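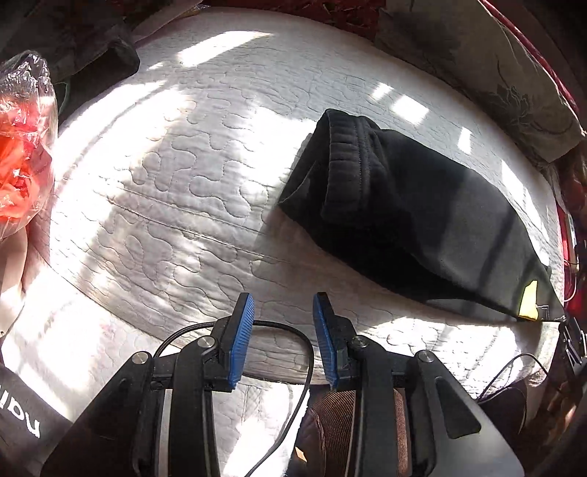
플라르노(Plarno) 구독 해지하려다가 30분째 못 하고 있는 사람의 하소연 타래입니다. 길어질 것 같으니 바쁘신 분은 넘어가 주세요ㅋㅋ

일단 발단부터. 오늘 앱 켰더니 공지가 떠 있더라고요. 2019년 2월 26일부로 '닐컴' 시즌 1, 2 서비스 종료. 아니 저 시즌 2 7화까지 봤는데요?? 두 편만 더 보면 끝인데???

닐컴(Nilcombe) 모르시는 분들 위해 짧게. 바닷가 작은 마을 우체국 얘기예요. 시즌당 9화. 사건이랄 게 별로 없고 다들 편지 배달하고 차 마시고 가끔 싸웁니다. 시리 림쿠테가 우체국장으로 나오는데 이분 한숨 쉬는 연기가 진짜 최고예요.

제가 화나는 건 내려가는 것 자체보다 공지 방식이에요. 당일 공지가 말이 되나요. 1월에 이용약관 바뀌었다고 메일은 세 통이나 보내 놓고, 정작 작품 내려가는 건 앱 구석 종 모양 아이콘 눌러야 나옴. 그 종 아이콘 누르는 사람이 있긴 한가...

(저는 오늘 실수로 눌렀습니다)

그래서 어디로 가느냐. 찾아보니까 3월... 이 아니고 날짜는 아직 미정인데 베사노로 옮긴대요. 베사노!! 이미 로보도 보고 플라르노도 보는데 이제 베사노까지 결제하라고요. 이럴 거면 옛날 케이블이랑 뭐가 달라요.

계산해 봤는데 베사노 첫 달이 3000원이고 그다음 달부터는 정가래요. 첫 달에 닐컴 몰아보고 나오면 되지 않냐고 하실 텐데, 저는 그런 걸 절대 제때 해지 못 하는 인간입니다. 로보도 원래 한 달만 볼 생각이었어요. 그게 재작년이에요.

근데 또 로보는 못 끊겠는 게 거기 아메리쿠 비에이라 다큐가 다 있거든요. 등대 다큐 보신 분? 밤에 틀어 놓고 자기 딱 좋아요. 욕 아니고 칭찬이에요, 내레이션 목소리가 너무 편안함.

아 맞다 자막 얘기도 해야 돼요. 플라르노 닐컴 자막이 진짜 좋았단 말이에요. 마을 사람들 사투리를 억지로 우리 사투리로 안 바꾸고 말끝만 살짝 다르게 처리했는데, 그게 인물마다 다 달랐어요. 베사노 가면 자막 새로 만들 수도 있잖아요. 이게 제일 걱정이에요.

베사노 자막은... 작년에 살바도르 로루 나오는 수사물 보다가 포기했어요. 형사가 상관한테 갑자기 반말했다가 다음 장면에서 극존칭 씀. 한 회 안에서요. 둘이 무슨 사이인지 끝까지 헷갈렸어요.

고객센터에 문의도 넣어 봤습니다. 채팅 대기 순번 433번. 이쯤 되면 다들 닐컴 때문에 온 거 아닐까요?? (아닐 확률이 높지만 그렇게 믿고 싶어요)

기다리면서 8화 틀었습니다. 오늘 자정까지는 되겠지 싶어서요.

8화 스포 없이 감상: 베아트리스 고베이아가 드디어 대사가 많아졌어요!! 시즌 1 내내 창구 뒤에서 도장만 찍던 사람인데 이번 화에서 혼자 거의 5분을 얘기해요. 시리 림쿠테는 듣고만 있고요. 음악도 없어요. 저 좀 울었어요.

순번은 아직 안 줄었습니다.

멘션으로 DVD 없냐고 물어보신 분 계신데 저도 찾아봤어요. 시즌 1만 나왔고 한국어 자막이 없대요. 시즌 2는 계획도 못 찾았어요. 혹시 아시는 분 있으면 알려 주세요, 저는 살 겁니다. 플레이어가 없지만 그것도 살 겁니다.

그리고 플로렌시우 칼라두가 시즌 3도 각본 쓴다는 얘기가 있던데 이건 출처를 못 찾아서 일단 괄호 쳐 둘게요. 사실이면 베사노 결제합니다. 네, 위에서 한 말 다 취소예요.

제가 플라르노에 바라는 건 큰 게 아니에요. 보던 작품이 내려갈 예정이면 '이어보기' 칸에 빨간 글씨로 한 줄만 써 주세요. 로보는 그거 해 주거든요. 2주 전부터 떠요. 그 덕에 저번에 요리 경연 마지막 회도 무사히 봤고요.

방금 상담 연결됐는데 "고객님의 소중한 의견을 담당 부서에 전달하겠습니다" 받고 끝났어요. 종료일 연장은 안 된대요. 상담하신 분은 잘못 없으시니까 별점은 다섯 개 드렸습니다.

9화 보러 갑니다. 이거 끝나면 플라르노 해지하고 올게요. 결말 아시는 분들 제발 오늘 밤만 멘션 참아 주세요ㅠㅠ

아 그런데 해지 버튼 어디 있는지 아시는 분...? 설정에도 없고 결제 정보에도 없어요. 앱에서는 안 되고 PC로만 된다는 말도 있던데 맞나요?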